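Ausgangssperre (Pandemie)

Ausgangssperre, Ausgangsbeschränkung, Lockdown - ich habe diese drei Wörter lange durcheinandergeworfen, und beim Schreiben dieses Artikels habe ich gemerkt, dass es vielen so geht. Gemeint ist hier die nächtliche Ausgangssperre als Maßnahme des Seuchenschutzes, also das behördliche Verbot, zu bestimmten Stunden ohne triftigen Grund die eigene Wohnung zu verlassen. Mit militärischen Ausgangssperren hat sie den Namen gemeinsam und rechtlich ziemlich wenig, dazu gibt es einen eigenen Eintrag. Stand des Textes ist der 7. April 2021.

Begriff

Im engeren Sinn gilt eine Ausgangssperre nur für ein Zeitfenster, meistens vom späten Abend bis zum frühen Morgen. Eine Ausgangsbeschränkung gilt dagegen den ganzen Tag, lässt aber mehr zu: Einkaufen, Spazierengehen, Sport an der frischen Luft. Der Lockdown wiederum ist gar kein Rechtsbegriff, auch wenn ihn alle benutzen (ich ja auch!). Er fasst zusammen, was gerade geschlossen ist, von der Gastronomie bis zum Friseur. In Verordnungen sucht man das Wort meistens vergeblich.

Übliche Ausnahmen

Wer sich durch mehrere solcher Verordnungen liest, trifft immer wieder auf dieselben Ausnahmen. Erlaubt bleiben der Weg zur Arbeit und zurück, medizinische Notfälle, die Begleitung Sterbender, die Betreuung von Kindern und Pflegebedürftigen und die Versorgung von Tieren. Beim Hund gehen die Regelungen schon auseinander: Mal darf man jederzeit mit ihm raus, mal nur allein, mal nur im nahen Umkreis der Wohnung.

Streit gibt es regelmäßig um das Joggen am späten Abend und um die Frage, wie man einen triftigen Grund nachweist. Manche Arbeitgeber stellen Bescheinigungen aus, anderswo reicht es, den Grund bei einer Kontrolle glaubhaft zu machen. Ich würde so einen Zettel trotzdem einstecken, wenn ich Nachtschicht hätte.

Zu Hause gelten die Kontaktregeln übrigens weiter. Die Ausgangssperre sagt nur, wann man draußen sein darf, und regelt nicht, wer mit am Tisch sitzt. Dafür gibt es eigene Vorschriften, die nach Haushalten und Personen zählen.

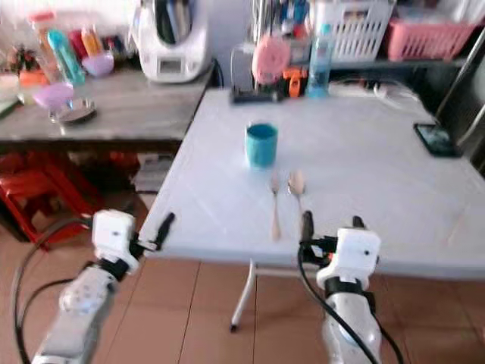 Beispiel Gullby

Gut dokumentiert ist der Fall der Gemeinde Gullby, deshalb nehme ich ihn hier ausführlicher auf. Dort beschloss der Gemeinderat im Oktober eine Sperre ab 22 Uhr, befristet auf 13 Tage. Der damalige Amtsarzt Wen-hsiung Man hatte sie empfohlen, nachdem die Fallzahlen nach mehreren privaten Feiern gestiegen waren. Im Rat stimmten zwei Mitglieder dagegen, darunter Heriberto Ayala, der lieber mehr Tests vor den Werkstoren gesehen hätte.

Während der Sperre wurden fast 928 Personen kontrolliert, die allermeisten waren auf dem Heimweg von der Arbeit. Bußgelder gab es in 11 Fällen. Der Nachbarort Lillov verzichtete auf eine eigene Sperre, und das führte zu kuriosen Abenden: Die Grenze verläuft mitten durch eine Wohnstraße, auf der einen Seite durfte man noch spazieren gehen und auf der anderen eben nicht mehr. Das Wirtshaus Delić, das genau dort steht, verkaufte sein Essen zum Mitnehmen deshalb nur noch bis 21 Uhr.

Wirkung

Ob Ausgangssperren viel bringen, ist umstritten, und ich will hier niemandem etwas vormachen. Das Grundproblem: Sie kommen fast nie allein. Meist werden gleichzeitig Schulen geschlossen, Kontakte begrenzt und Geschäfte zugesperrt, und danach lässt sich schwer auseinanderrechnen, welche Maßnahme welchen Anteil hatte. Befürworter verweisen darauf, dass abendliche Besuche wegfallen. Kritiker halten dagegen, dass sich Treffen nach vorn verschieben oder Gäste gleich über Nacht bleiben.

Für Gullby haben Oi-ling Pan und Kwan-ho Yip eine kleine Auswertung vorgelegt. Sie fanden einen Rückgang der Neuinfektionen, sahen ihn in Lillov aber fast genauso - und eben ohne Sperre.

Siehe auch

Ausgangsbeschränkung
Kontaktbeschränkung
Quarantäne
Allgemeinverfügung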